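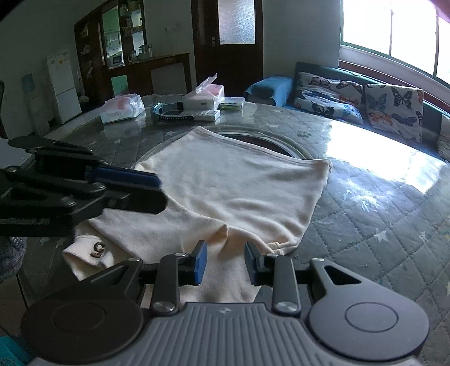

Posted 30 Jun 2018 by the Emgate Kitchen & Laundry Notes desk
Filed under: Laundry, Stains, Small Repairs

Summer stain and laundry tips, all in one place. Been meaning to put these up since February. Quick ones first, then the long bit about aprons and yellowing.

Grease. Dish soap, straight on, before any water. Rub it in with your thumb from the back of the cloth. Leave it while you do something else. Then wash warm. If you can still see the mark when it comes out, do NOT put it in the dryer. Air dry, look again in daylight, repeat. Dryer heat sets grease and then you have it forever.

Coffee and tea. Cold water from the back, hard as the tap will go. A little white vinegar if it's been sitting. Milky coffee is really two stains, so vinegar first, then soap for the fat.

Tomato sauce. Scrape, don't wipe. Cold rinse, soap, then hang it wet in the sun. Sun does more than anything in a bottle. Works on plastic tubs too, by the way – leave the orange ones on the windowsill for a couple days.

Berry. Boiling water through the cloth, poured from high up, cloth stretched over a bowl with a rubber band. Cotton and linen only. Not wool, not anything stretchy. Stand back, it splashes.

Blood. Cold. Only cold. Salt if you have nothing else.

Ink. Rubbing alcohol on a cotton ball, old towel underneath. Keep moving the towel to a clean spot or you're just printing it back on.

Off-whites and creams

Harder than white. You can't bleach cream back to cream, it goes patchy. Oxygen powder in warm water, overnight soak, whole garment under. Weigh it down with a plate. Any bit that floats up will dry a different shade and you'll see it every time you wear it.

Check the thread before you soak. Dark embroidery, printed names, colored piping, all of it can bleed. Wet a cotton swab, press it on the back of the stitching, hold while you count slow. Color on the swab means short cold wash and no soak. Iron lettering from the back, face down on a folded towel, so it doesn't go flat and shiny.

Store cream things clean. Really clean. Sugar and sweat you can't see now will be yellow by next year. No plastic bags from the cleaners, and keep them off bare wood shelves. Old pillowcase is fine.

Long hems

Anything with a long straight hem, fold it so the hem lines up first and let the rest do what it wants. Smooth out from the seam with the side of your hand. Ten seconds of that while it's still a bit damp saves most of the ironing. Curved seams – iron over a rolled towel, or you press a crease in right next to the seam and it wo'nt come out.

A dropped hem can wait if you have tape, but the tape gums up the iron. Better to just stitch it. Double thread, small bites, knot inside the fold.

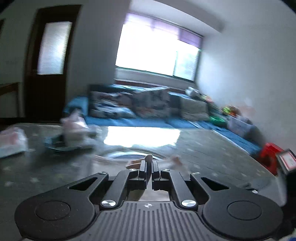

Washing machine stuff. Clean the rubber seal with a rag round a butter knife, you will be disgusted. Leave the door open between loads. Use half the powder you think you need, espescially if your water is soft. If towels feel stiff or slick it's leftover soap, so run them hot with a cup of vinegar and no powder at all.

Fabric softener: skip it on towels, dish cloths, and anything for sports. It coats them and then they don't soak anything up.

Glass tabletops and stovetops

Two cloths. One damp, one dry, and the dry one has to be properly dry. Dark glass shows everything. Spray the cloth, not the glass, or it runs under the rim and dries there in a line. Stuck-on food: baking soda paste, wet rag over the top, walk away for a bit, wipe. No scouring pads. Felt dots under vases and lamps, change them when they get gritty, grit is what scratches.

Putting laundry on a glass table is fine if the glass is clean. Don't iron on it. Towel or no towel. Don't.

Odds and ends

Lint on dark pants – damp rubber glove, one direction.

Stuck zipper, rub a pencil on the teeth. Candle stub works too.

Musty drawer, open box of baking soda in the back, new one every season.

Safety pins kept in a bar of soap slide through cloth much easier.

Write the wash date inside the lid of the oxygen powder. Goes weak once it's been opened a while, and damp kills it quicker.

More on wool and moths next time, and the Ditcombe market soap question a few of you sent in.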